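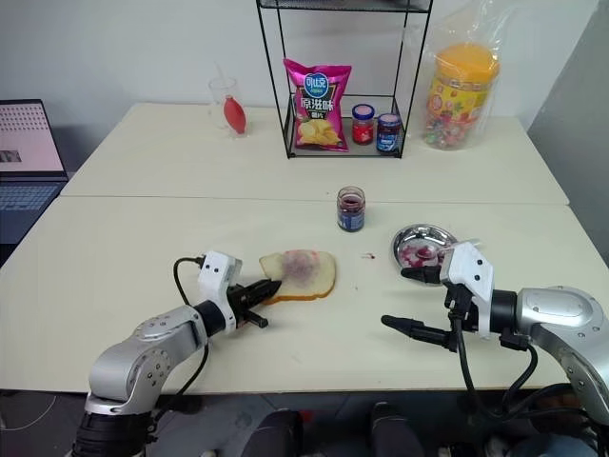 How to Make Jam Toast and Jam Sandwiches Without the Mess

Last updated in June
479 shares | 11 comments

Jam is harder to spread well than butter or peanut butter. It slides, it has lumps, and it soaks into the bread if you leave it too long. Most people put a big spoonful in the middle of the slice, push it around until it mostly covers the bread, and wipe up whatever landed on the table. That works, but a few small changes will give you an even layer, a cleaner jar and less to wipe.

This page covers plain white sandwich bread and ordinary fruit jam. Notes on other breads and on thick preserves are near the end.

What you need

Sliced bread
A jar of jam
A small shallow dish
A spoon for moving jam out of the jar
A table knife or small spreader with a rounded tip
A damp cloth

You don't need a plate for the spreading part if your table is clean and smooth. I work straight on the tabletop because a plate with a raised rim gets in the way of the knife. If your table is wood with open grain, use a cutting board, as dark jam can leave a mark there.

Step 1: Set out the table

Wipe the table and let it dry. A slice of bread laid on a wet table picks up the water on its underside and tears when you lift it.

Put the bread in front of you and the dish beside it, on the same side as the hand you spread with. The jar goes farther back. You will only visit the jar once or twice, so it doesn't need to be close, and an open jar near your elbow tends to get knocked.

If your work surface is two tables pushed together, keep the bread well onto one of them. Crumbs and jam both go down the seam and they are a nuisance to get out. Run a folded cloth along the gap when you finish, or pull the tables apart once in a while and wipe both edges.

Step 2: Move some jam to the dish

Open the jar and put the lid upside down somewhere out of the way. There is usually jam on the inside of it.

Stir the top inch of the jar once with the clean spoon. Jam that has been in the refrigerator sets firmer at the top, and a quick stir evens it out. Then spoon what you need into the dish. One slice takes a level tablespoon. For a sandwich with jam on one side only, that is also enough.

The dish is the part people skip. It is one more thing to wash, but it keeps crumbs and butter out of the jar, and crumbs are the main reason a jar of jam goes bad early. It also lets cold jam warm up a little. Five minutes in a shallow dish does more than half an hour in the jar.

A metal dish is fine for this. So is a saucer or a jar lid from something else, as long as it is clean. Avoid anything deep. You want to be able to lay the knife nearly flat when you pick up the jam, and the side of a deep bowl won't let you.

Step 3: Loosen the jam if it needs it

Press the jam in the dish with the back of the spoon. If it spreads out under light pressure, it is ready. If it holds its shape like jelly, work it for a few seconds, pressing and folding, until it gives. Mash any whole fruit against the side of the dish. Whole berries and large pieces are what tear soft bread.

Very stiff jam can take a few drops of warm water. Add it a little at a time. Jam that is too thin soaks in fast and runs off the crust.

Step 4: Get the jam onto the bread

Hold the dish close to the slice, with the rim almost over the crust. Most drips fall in the gap between the two, so make the gap small. If you find a line of small spots on the table between the dish and the bread, the dish was too far off or the spoon was too full.

Drop the jam in the middle of the slice. Use about half of what you measured and leave the rest in the dish for filling in.

Turn the spoon over and touch its back to the bread before you lift it away. This takes off the string of jam that would otherwise fall on the table.

Step 5: Spread from the middle out

Steady the slice with two fingertips on the crust. Press down on the crust and nowhere else, and don't squeeze inward, or the slice will buckle.

Lay the knife almost flat against the jam. Push from the middle toward one corner, lift, come back to the middle, and push toward the next corner. Do all the corners and then the sides between them. Lift the knife between strokes. Dragging it back across the bread is what rolls up the soft surface and makes bald patches.

Stop just short of the crust. For toast you can go nearly to the edge. For a sandwich leave a border as wide as a pencil, as the jam will move outward when you put the top slice on.

Use the jam left in the dish for thin spots. Put it exactly where it is needed and smooth it with one short stroke.

Step 6: Rest the knife in the right place

Put the knife or spoon across the rim of the dish whenever you set it down, with the jammy end over the bowl. Laid on the table it leaves a smear, and the smear ends up on a sleeve. If the handle is heavy and the dish is light, the whole thing can tip, so check the balance before you let go. With a long handle, set the utensil further across the rim.

Step 7: Close up and clean

Wipe the rim and the threads of the jar with a damp corner of the cloth before putting the lid back on. Jam dried in the threads is why lids stick. Put the jar back in the refrigerator.

Wipe up drips while they are still soft. Lift them with the cloth, folding it to a clean part each time. Wiping in circles spreads the sugar and leaves the table tacky. Red and purple jams can tint a white table if they sit overnight. A paste of baking soda and water, left on for ten minutes and rinsed off, usually takes the color out.

Rinse the dish in warm water. Dried jam residue looks stubborn but it is mostly sugar, and it will dissolve if you fill the dish and leave it alone for a while.

Making a lot at once

For a class breakfast or a big family, lay the slices in rows with the crusts touching. Touching slices hold each other in place, and drips between them land on bread. Put jam on every slice first and then go back and spread them all. It is much faster than finishing one at a time.

A 500 gram jar will do somewhere near 25 slices at a level tablespoon each. If you are close to that number, open a second jar before you start so you don't end up scraping.

If the sandwiches will be packed for later, put a thin layer of butter, margarine or cream cheese on both slices before the jam. The fat keeps the jam from soaking in. Without it, soft white bread is damp in an hour or 2.

Toast

Let toast stand on its edge for a minute before spreading. Straight out of the toaster it gives off steam, and if you lay it flat the underside goes soft. The jam also thins out on very hot toast and runs.

If you like butter under the jam, do the butter while the toast is hot and wait for it to sink in. Jam slides off butter that is still sitting on the surface.

Other breads

Sourdough and other breads with large holes need thicker jam. Don't loosen it in the dish. Turn the slice over and use whichever face has the smaller holes.

Rye and whole wheat are firm enough that you can skip most of the care about tearing. Spread however you like.

Very fresh bread is the hardest. If a loaf is so soft that it tears under the knife, put the slices in the freezer for ten minutes and spread them cold. They come back to room temperature quickly.

Common problems

The bread tears in the middle. The jam is too cold or the knife is too steep. Warm the jam in the dish and lower the handle.

The jam is all in the center and won't reach the corners. You are probably pressing too lightly and skating over the top. Take some jam off, put it near the corner, and work it back toward the center.

The slice moves around. A smooth table gives it nothing to grip. Hold the crust, or put a dry paper towel underneath.

The bread has turned purple and soggy. It sat too long before it was eaten, or the jam was thinned too much. Use the butter layer next time.

The jar lid won't open. Hold the lid under hot running water for half a minute, dry it and try again. Then wipe the threads so it doesn't happen next time.

11 comments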